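I went to my first wrestling show in a leisure centre that smelled of chlorine, with 200 other people on stacking chairs, and I have never quite got over it. The main event was a lad called Grindasov against a much larger man called Hämmerli, and for the best part of the evening I believed every single second. I was well into my thirties at the time, I should say.

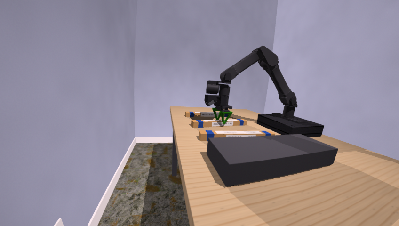

*Three flat boxes on the table, with the green gripper over the middle one.*

What I want to argue, in my roundabout way, is that the small shows have started to forget what they're good at. Plimari Wrestling, which I love dearly and will go on buying tickets for until my knees won't manage the steps, ran its big June card with eleven-minute entrances (I exaggerate, but only a bit), a video package before every bout and a general manager who came out to talk between nearly all of them. The hall holds 800 now, and good for them! But I sat there through the second long speech of the night, thinking about my bus, and wishing somebody would put somebody else in a headlock.

A headlock is a lovely thing when it's done properly. Grindasov used to hold one as though he had paid for it, and Hämmerli would go slowly purple and stamp his boot, and children would scream at the referee until they were hoarse. You didn't need a film to tell you who was cross with whom.

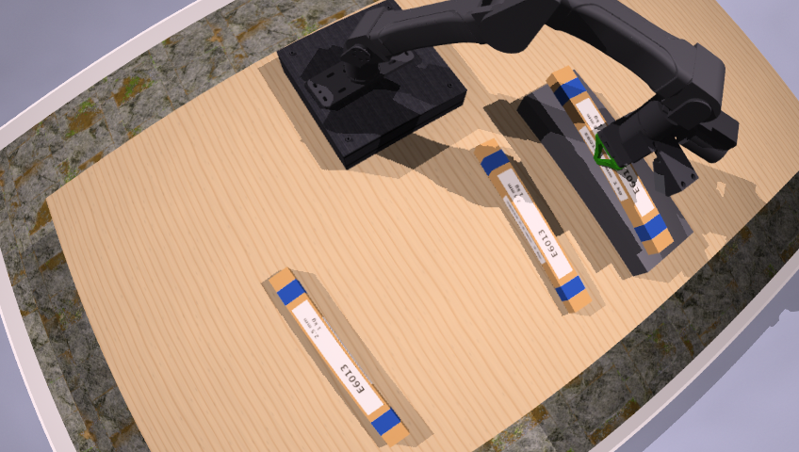 ## Let the villains be villains

My friend Rocío Henríquez, who has been coming with me for years, thinks I'm being an old grump about this, and she may well be right. She says the younger fans like the backstage bits and follow the stories online all week, and that a feud needs somewhere to live between shows. I do see that. I only wish the feud would come out and visit us in the ring now and then.
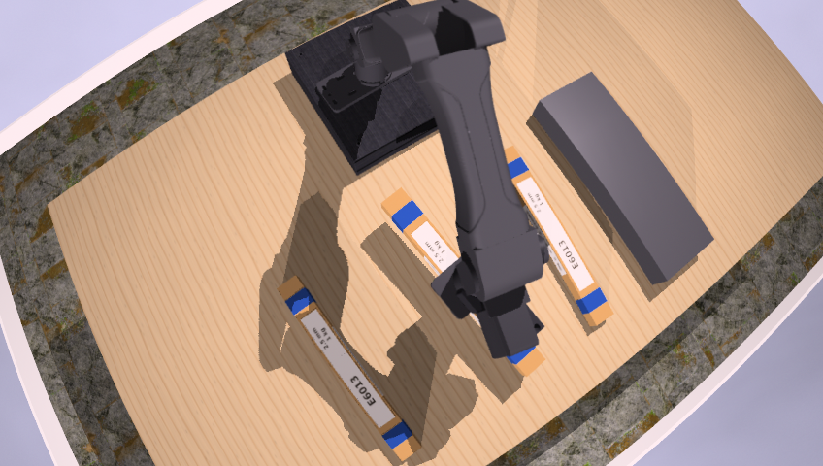
*Picture credit: Ollavance*

Take the tag titles. They have changed hands 2 times since the spring, both times after somebody ran in from the back, and I couldn't tell you now who was pinned or how. Give me one clean finish, with a tired good guy and a rotten cheat who finally gets what's coming to him, and I'll remember it until Christmas. I'll probably tell the woman at the bakery about it as well, poor thing.

I've already booked for the next one, same row as always, and I'm bringing my own cushion.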